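Filed under: Notebook / Sponsorship & Matchday / Open entries
June, morning. Entry by the partnerships desk

Continuing from the last page. The perimeter board trial for the Jollent Cup is still not closed and I want to write down where we are before I forget the details.

Stokero have sent back the second version of the beer partner artwork. The colours are better now. The green does not disappear any more against the grass on the test clip, and the logo can be read from the far stand. My one complaint is the line under the logo. "Official beer of the Jollent Cup" has too many small letters for a board which shows it only for a few seconds. I asked them to try it with "Official beer" alone, and to keep the long wording for the tickets and the press wall. They answered that the contract asks for the full name of the competition in all places. I read the contract again and it says "where practical". So this is a question for the legal people and I sent it to them at 11.

Board rotation. In the first plan every partner had 30 seconds, one after another. Soneo, who pay for the front position, did not like it, and I understand them. If the goal comes in the wrong half minute, they are not in the replay. The new plan is 20 seconds for each, with Soneo returning after every second partner. I ran it on paper for a full half with normal added time. Soneo gets what they paid for and the beer partner loses very little. The local partners lose more. I did not find a good way to help them, except to give them the walk-in period before kick-off, when the boards are now only showing the crest. To discuss.

Note on the crest: the file on the shared drive is the old one, with the thin border. Please do not use it. The right one is in the folder "final new", not in the folder "final".

Afternoon.

Legal answered faster than I expected. Short wording is allowed on the moving boards if the full name stands on the static ones. Stokero informed. They will send version three, and then I want to see it on the real boards, in daylight and also under the floodlights. The last time we approved something only from the screen we had a yellow which looked like mustard in the evening.

Hospitality. The Cup office asks for 100 places for the partners at the final, in one block. We can't give one block without moving season ticket holders, and I do not want to move them, they had enough changes this year. My proposal is 2 blocks on the same side, with one shared entrance. It is less nice for the photo but people will find their seats. I have written this in the reply and attached the seating plan with both blocks marked.

Also open: who pays for the printing of the lanyards. The partner agreement says the competition, the venue agreement says the venue. Both are signed. I will not touch this until someone asks.

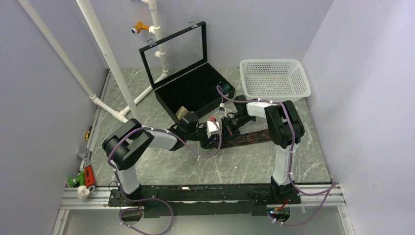

Two robot arms over a marble-patterned work surface

Evening. Phone call with Zinchenko, the agency which sells the remaining packages. They have one company interested in the man of the match award, for the whole competition including the qualifying round. Good news, but they want the name on the player's shirt sleeve for the interview, and the sleeve is already sold. I offered the backdrop and the trophy base. They will ask their client.

I should have had the list of sold positions open during the call. I said first that the sleeve was maybe possible, and then I had to take it back, and this is not a good feeling. The list is now printed and on the wall next to the phone. If you sell something, please write it there also by hand.

For the multi-year offer they asked if the price stays the same in the second season. I said no, but I gave no number. The number must come from the office. My own opinion is that we should not go lower only to have a longer contract – we did it with the water supplier and we still regret it.

To do next:
– version three from Stokero, check on the boards in both lights
– send new rotation to Soneo for agreement, with the paper timing
– ask local partners about the walk-in period
– delete the old crest, or at least rename the folder
– wait for the Cup office about the seating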